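Setting up a folding magnetic chess set – which way do the pieces go??

Posted by Lullar

Got a folding magnetic board, the one with letters and numbers on the edge. Trying to set it up before my nephew gets here at 6. Black king and queen first, then pawns in front. 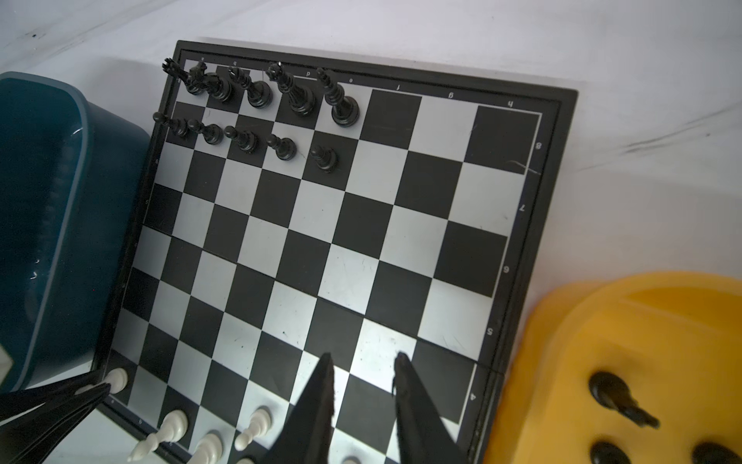

Then the other knight, and I keep mixing up who goes on d and who goes on e. Also peices fall over when I bump the table. Any tricks? Sorting them by color in two trays so far.
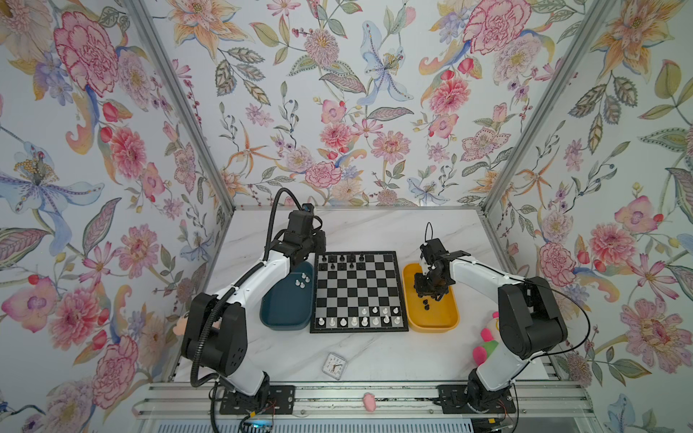 Ivan Hordiienko

Queens on d, kings on e, both sides. White's back row is rank 1, black's is rank 8. Check the letters first, then place anything. Corners inward – rook, knight, bishop. Pawns last, less to knock over. Trays are fine, keep one per color. If one's lying in the bottom just feel for the wide end, thats the base.
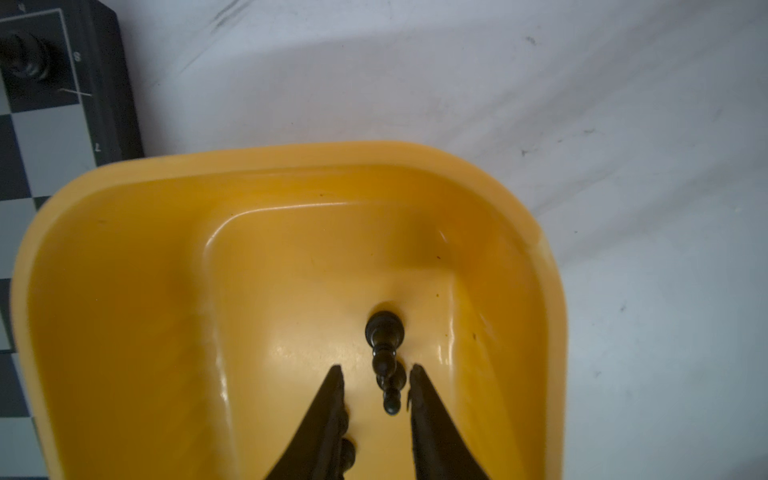
Skesance

just google a picture lol. mine lost a bishop years ago, we use a button. Magnets get weak too, wipe the board and the bottoms of the pieces, might help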